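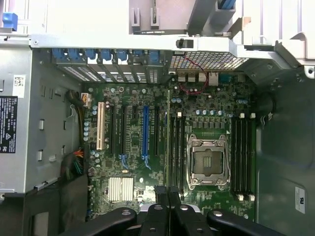

Workshop Tips: Cleaning and Refitting an Old Desktop Tower

Search tips Enter a word or phrase Go

A tower that has sat under a desk for a few years needs a cleaning before it needs new parts. The jobs on this page can be done on a kitchen table or a workbench in an afternoon. They apply to most full-size towers, including the old office and workstation models that people buy secondhand.

Before you open the case

Shut the computer down, switch off the power supply at the back and pull the cord out of the wall. Press the power button once with the cord out. Take off the side panel and lay the tower on its side so that the board is flat and facing up. Fold an old bath towel under it if you care about the table.

Touch a bare metal part of the case before you touch anything else, and do it again every time you come back from another room. A wrist strap is better. Skip the wool sweater.

Have these within reach:

- a number 2 Phillips screwdriver, not a worn one
- a soft paintbrush, an inch wide, kept only for this
- a can of compressed air or a small electric blower
- cotton swabs and rubbing alcohol, 90 percent or stronger
- an egg carton for screws
- a flashlight

Write on the egg carton lid which cup holds which screws. Case screws and drive screws look alike and do not always share a thread.

Dusting

Start at the top of the case and work down. Loosen dust with the brush, then blow it toward an opening. The perforated grille in the rear wall catches a mat of lint on the inside, and blowing from the outside only sends it back over the board. Brush it off first and pick up what falls.

Heatsinks with close fins, such as the silver one over the chipset on this board, hold dust deep down where a brush does not reach. Blow along the fins, in the direction they run. Hold the can upright and use short bursts. If you tip it, it spits cold liquid.

Hold any fan still with a finger while you blow on it. Keep the household vacuum cleaner off the board. It can be used on the floor of the case if you keep the nozzle well away from the parts.

While you are down there with the flashlight, look at the capacitors, the small upright cylinders. The tops should be flat. A domed top, or a brown crust around the base, means the board is on its way out and there is no sense in buying memory for it.

The empty CPU socket

With the processor out, the socket is the easiest thing in the case to ruin. In this type the fine contacts are in the socket itself, and a bent one is very hard to put right.

Do not brush it, wipe it or poke at it. Do not use a swab. Put the plastic cover on before you start dusting. If the cover is long gone, the Mitstead parts counter sells them loose from a bin, or you can borrow one from a dead board of the same type. Tape is a poor substitute – the glue creeps.

When the new processor goes in, line up the notches and lower it straight down. Let go. It should sit flat under its own weight. Then close the metal plate over it and latch the lever. The lever takes a firm push, more than most people expect the first time.

Memory slots

Boards with eight slots, four on each side of the socket, are common in older workstations. They are fussy about which slots are filled first. Look for a label inside the side panel or find the manual for the exact board. On many of them the memory has to be matched in pairs or sets.

1. Open the latches by pressing them outward.
2. Blow out the slot. Do not push anything into it.
3. Clean the gold edge of the module with a swab and a little alcohol, and let it dry.
4. Match the notch to the ridge in the slot.
5. Press with both thumbs, one at each end, until the latches close.

If a machine beeps and will not start after new memory goes in, take it all out and try one module at a time in the first slot.

Expansion slots and covers

Many towers hold the cards with plastic clips, and on this one they are the blue ones across the tops of the slot covers. Old plastic gets brittle. Ease each clip open slowly, with the case at room temperature.

Leave a metal cover in place behind every slot that has no card. A missing cover spoils the airflow and lets dust in. Condlow sells plain replacements in packs, though the fit on some office towers is tight and you may need to file a corner.

The cream-colored slot at the far left is PCI, the oldest kind on the board. Graphics cards go in a long x16 slot, and on this board one of those is blue. Measure the space before buying a long card.

Closing up

Check that no screw is left loose in the case. Tilt it gently and listen. Stand the tower up, plug it in and run it for 40 minutes with the panel on before putting it back under the desk.

Contact | Copyright Grusow Home and Workshop Pages | Back to top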